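The Somboon Prize was established to encourage the use of open orbital records by persons outside the agencies that collect them. Its rules filled 94 pages. Nhyira Dramani had read all of them twice, and it was on page 61 that she found the clause that concerned her.

## I. The Clause

Clause 18 provided that any team whose principal data source was withdrawn during the judging period should be deemed to have withdrawn as well. The Trotilent satellite had been launched to measure soil moisture over the coastal plains. It had been in service for 505 days when the operator gave notice, on 11 December 2018, that it would be switched off in January. The judging period ran until the end of that month.

Ms. Dramani served as Secretary to the Prize. It was her duty to inform the teams affected, and there was only one. She wrote to Adjoa Bonsu and Korkor Darko that same afternoon, in the form of words laid down in Schedule C. The letter expressed regret in its second paragraph and gave a telephone number in its third.

She did not send it. She placed it in the tray marked for signature, put on her coat, and went home by the river road.

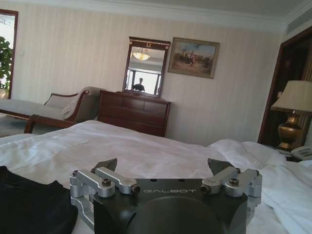
## II. The Entry

The entry submitted by Bonsu and Darko was titled "Pundix: A Planting Calendar for Small Farms." It took the moisture readings from each pass of the satellite and turned them into one line of advice, which could be read on the cheapest telephone. The line said to plant, or to wait. There was no third message.

The applicants had tested the calendar with 227 farms in two districts. They had attached the results, together with a statement of expenses in which the largest item was bus fare. Under the heading "Risks to Delivery," where other teams had written several pages, they had written: "The satellite is old. We are aware of this."

Ms. Dramani read the sentence at her kitchen table that evening. She had been told when she took up the post that a Secretary should form no view of the entries. She had kept to this for six years without difficulty. She read the sentence a second time and then looked, as she had not done before, at the definitions.

"Principal data source," according to page 3, meant the source from which an entry obtained the greater part of its records. The rules did not say when the records had to have been obtained. They did not say that a source, to be withdrawn, had only to stop making new ones. The archive of Trotilent readings, every pass from the first, was held on the public servers at Hillix and would remain there after the satellite itself was silent.

She made a note of this on the back of the gas bill. Below it she wrote the name of the Chair. 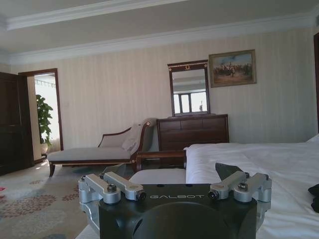
## III. The Meeting

Lempi Räsänen had chaired the Prize since its first year. She received the Secretary in the small conference room on the fourth floor, beneath the framed chart of ground stations, and listened to the whole of the argument without taking up her pen.

"You are asking me to find that a satellite may be switched off without being withdrawn," said the Chair.

"I am asking whether the rules have found it already."

"And the farms? In February they will need a reading taken in February. The archive cannot tell them whether it rained."

Ms. Dramani had prepared for this. The applicants' own Annex 4 described a second method, in which past readings were joined to rain gauge reports sent in by the farmers. It was less exact, and the applicants had said so. In the test districts it had given the same advice as the satellite on most days, and on the days it differed it had advised waiting.

The Chair asked for Annex 4. She read it standing at the window, where the light was better, while the heating pipes knocked and a bus emptied at the stop below. She turned back once to an earlier page.

"They might have put this at the front," she said.

"Yes, Chair."

"It is the better half of the entry."

"I have no view of the entries," said Ms. Dramani.

The Chair returned to the table and asked what had become of the Schedule C letter. She was told that it was in the tray. She directed that it should stay there until the judges had been consulted, and that they should be consulted that day by telephone, in alphabetical order, beginning as soon as the line was free. 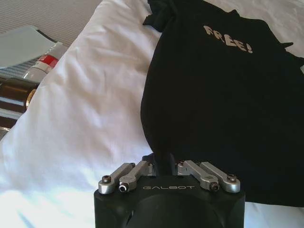
Ewurabena Sarpong, reached fourth and last, said that she had been waiting for someone to call about clause 18, which she had opposed when it was drafted and would oppose again. An instrument did not take its measurements with it when it went, she said, and she asked that her words be entered in full. She then asked whether the farmers had been told.

Ms. Dramani replied that they had not, and that she would write to the applicants within the hour. Schedule C contained no suitable form of words. She took a clean sheet of paper and began with the date.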